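Neues aus den Arbeitsgruppen: Roboter-AG Wike

Von Halima Fashola

Seit dem letzten Newsletter haben mich mehrere Eltern gefragt, was wir in der Roboter-AG eigentlich machen und warum ihre Kinder zu Hause plötzlich über Winkel sprechen. Deshalb schreibe ich dieses Mal ein bisschen mehr als sonst. Ich bitte um Entschuldigung, wenn ein Satz etwas steif klingt. Deutsch ist meine dritte Sprache, und Gun-woo Nam hat mir zwar angeboten, den Text zu korrigieren, aber er hatte mit dem Greifprogramm genug zu tun.

Wir bereiten uns auf das Schiebeturnier in Prurnside vor. Es findet im September statt, und wir nehmen zum ersten Mal mit einer eigenen Gruppe teil. Im vergangenen Jahr waren wir nur als Zuschauer dort, und Chibuzor Ogundipe hat auf der Rückfahrt so lange erklärt, was er anders programmieren würde, dass wir ihn schließlich beim Wort genommen haben.

Die Aufgabe im Turnier klingt einfach. Auf einer Platte liegen farbige Klötze in verschiedenen Formen. Der Roboterarm bekommt einen geschriebenen Satz, zum Beispiel: »Schiebe den roten Stern zu den gelben Klötzen.« Er darf die Klötze nicht greifen und nicht heben. Er hat nur einen einzigen Stab und muss mit dem Stab schieben. Die Jury gibt die Sätze erst am Turniertag bekannt, man kann also nichts auswendig lernen lassen. Für jeden Satz hat der Arm 47 Sekunden Zeit. Wenn ein Klotz von der Platte fällt, ist der Versuch beendet und es gibt null Punkte, auch wenn vorher alles schön war.

Am Anfang haben wir gedacht, die Sprache sei der schwierige Teil. Das war ein Irrtum. Die Sätze zu verstehen, hat Somtochukwu Garba mit ihrer kleinen Gruppe ziemlich schnell gelöst, weil die Wörter im Turnier begrenzt sind: Farben, Formen und einige Richtungen. Schwierig ist das Schieben selbst. Wer einen Stern mit einem dünnen Stab schieben will, merkt bald, dass der Stern sich lieber dreht, als geradeaus zu gehen. Trifft der Stab eine Spitze, dreht er sich nach links oder nach rechts. Trifft der Stab die Stelle zwischen zwei Spitzen, geht es besser, aber man muss diese Stelle zuerst finden.
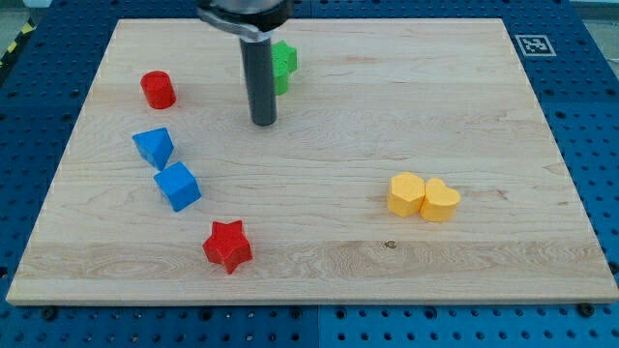

Chibuzor führt deshalb eine Tabelle, in der für jede Form steht, an welcher Seite der Arm ansetzen soll. Die Würfel sind dankbar. Der Zylinder ist ein eigener Fall, denn er hat keine flache Seite, an der man ihn führen kann, und sobald der Stab ein wenig neben der Mitte drückt, wandert er zur Seite weg. Beim Herz haben wir lange gestritten. Somtochukwu wollte immer in die Einbuchtung oben, Chibuzor wollte an die Flanke. Beide haben ihre Methode programmiert und wir haben sie gegeneinander laufen lassen. Die Einbuchtung hat gewonnen, aber nur dann, wenn das Herz nicht an einem anderen Klotz liegt. Liegt es an einem anderen Klotz, muss der Arm zuerst trennen, und das Trennen kostet Zeit.

Das Trennen ist im Moment unsere größte Baustelle. Der Stab soll zwischen zwei Klötze kommen, die sich berühren, ohne dass beide zusammen wegrutschen. Mahmoud Zaki hat vorgeschlagen, dass der Arm seitlich an einer Ecke entlangstreicht und den einen Klotz langsam herausdreht. Mit dem Finger auf dem Küchentisch funktioniert das sehr gut. Mit dem Arm funktioniert es an guten Tagen. Wir haben in der AG bisher 160 Trennversuche aufgeschrieben und Mahmoud möchte bis zu den Ferien auf 500 kommen, damit man vernünftig sagen kann, welche Geschwindigkeit die beste ist. Ich habe ihm gesagt, dass er dafür mehr Helfer am Protokoll braucht. Er hat geantwortet, er brauche vor allem jemanden, der die Klötze wieder hinlegt.

Ein Wort zur Software, nach der mich einige Väter gefragt haben. Wir benutzen Esusora, das ist ein Programm, das ehemalige Schüler unserer Schule in Brirville geschrieben haben und das wir kostenlos verwenden dürfen. Es rechnet das Kamerabild in Positionen auf der Platte um. Die Schüler schreiben darüber ihre eigenen Regeln. Man muss dafür keine große Erfahrung mitbringen, aber man muss bereit sein, denselben Fehler drei Mal zu suchen. Die jüngeren Teilnehmer fangen meistens damit an, dass sie sich Sätze ausdenken und prüfen, ob das Programm sie richtig liest. Dabei sind sie strenger als jeder Lehrer. Der Satz »Schiebe das Blaue zum anderen Blauen« hat uns einen ganzen Nachmittag beschäftigt, denn welches der blaue Klotz ist und welches der andere, das steht im Satz eben nicht. Wir haben jetzt die Regel, dass der Arm den Klotz bewegt, der dem Rand näher liegt. Ob die Jury das auch so sieht, werde ich vorher noch schriftlich fragen.

Es gab auch einen Rückschlag, den ich nicht verschweigen will. Beim internen Probelauf vor den Eltern der Turniergruppe hat der Arm bei drei von fünf Sätzen den richtigen Klotz gewählt und ihn dann am Ziel vorbeigeschoben. Der Fehler lag nicht an den Kindern. Ich hatte am Vorabend die Platte gereinigt und danach die Reibung nicht neu gemessen. Seitdem messen wir vor jedem Training, und die Messung steht als erster Punkt auf der Liste an der Tür. Gun-woo hat die Liste ausgedruckt und meinen Namen daneben geschrieben, mit Ausrufezeichen.

Für die Fahrt nach Prurnside suchen wir noch Eltern mit Platz im Auto. Der Arm fährt in seiner Kiste im Schulbus mit, und dadurch fehlen uns dort Sitze. Wer fahren kann, schreibt bitte eine kurze Nachricht an das Sekretariat mit dem Stichwort »Schiebeturnier« und der Zahl der freien Plätze. Die Kinder brauchen ein Mittagessen, eine Trinkflasche und einen Pullover, denn die Turnierhalle war im letzten Jahr sehr kühl. Laptops bringt die AG mit, private Geräte bleiben bitte zu Hause.

Neue Mitglieder nehmen wir gerne auf, ab der siebten Klasse. Es gibt keine Aufnahmeprüfung. Wer nicht programmieren möchte, kann beim Messen, beim Protokoll oder beim Aufbau mitarbeiten, und manche wechseln nach einigen Wochen doch an die Tastatur. Umgekehrt ist es auch schon passiert: Mahmoud hat als Programmierer angefangen und macht jetzt am liebsten Versuchsreihen. Am Tisch gilt für alle dieselbe Ordnung. Lange Haare werden zusammengebunden, und wenn der Arm eingeschaltet ist, legt man die Hände nicht auf die Platte. Wer die Klötze umlegen will, sagt laut »Pause« und wartet, bis die Person am Schalter »Pause« zurückgesagt hat.

Die Gruppe trifft sich im Werkraum im Haus Wike, nach der sechsten Stunde. Zum Zuschauen kann man ohne Anmeldung kommen. Wer einen schwierigen Satz für den Arm mitbringt, schreibt ihn bitte auf einen Zettel und legt ihn in den Kasten neben der Tür. Somtochukwu liest am Ende der Stunde alle Zettel vor, und die besten Sätze kommen in unsere Testsammlung.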